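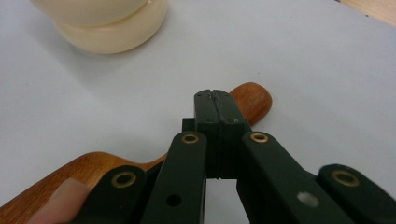

Feltport Local
News from Feltport, Plendton and the Matby Road shops

The reuse store on Matby Road has changed what it takes at the door. The new list covers small items for the bedroom and bathroom as well as kitchen goods. 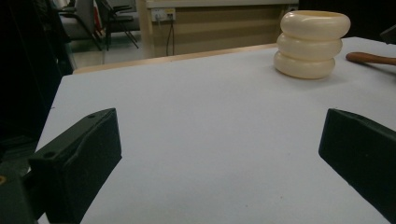 Feltport reuse store starts taking cups, brushes and other small household items

Donations are checked on a table in the back room before they go out for sale

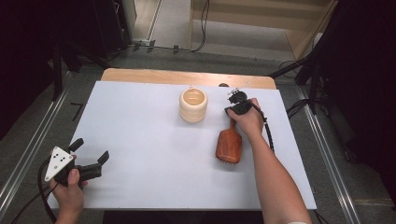 By Deepika Lobo
October 28, 2019

The Rezende reuse store in Feltport is now accepting small household items, including cups, vases, hand mirrors and wooden hairbrushes. Until September the store took only furniture and lamps.

Manager Liviu Ursu said people kept bringing in boxes of smaller things when they dropped off a dresser or a bed, and the staff had to send them home again.

"They would drive over from Plendton with a full car and leave with half of it," Ursu said. "We had the shelf space. What we didn't have was a place to look things over."

The back room now has a light wooden table with a white top for checking what comes in. Pottery is looked at for chips around the rim and base. Brushes need a sound handle and a full set of bristles, and they are cleaned before they are priced. Plastic combs and anything with a cracked glaze are still turned away.

Pieces without a maker's mark are welcome. Ursu said ribbed and ringed pottery in cream or white sells faster than anything with a pattern, mostly to people who want something to hold pens or makeup brushes.

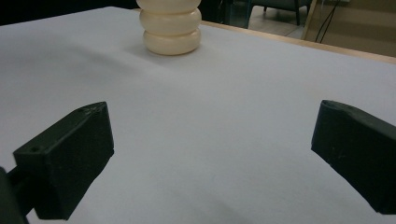
Cream-colored ringed piece on the white surface.

The store sold 98 small items in its first month under the new rules, Ursu said. Prices start at $1, and most cups are marked at $7 or less. Furniture prices have not changed.

Donors can bring up to 10 small items per visit without calling ahead. For larger loads, the store asks for a phone call the day before. Items should be wrapped in paper or a towel, and boxes will be handed back on request.

The store is at 71 Matby Road, next to the tire shop. Drop-off is at the side door. The front parking spaces are for shoppers only.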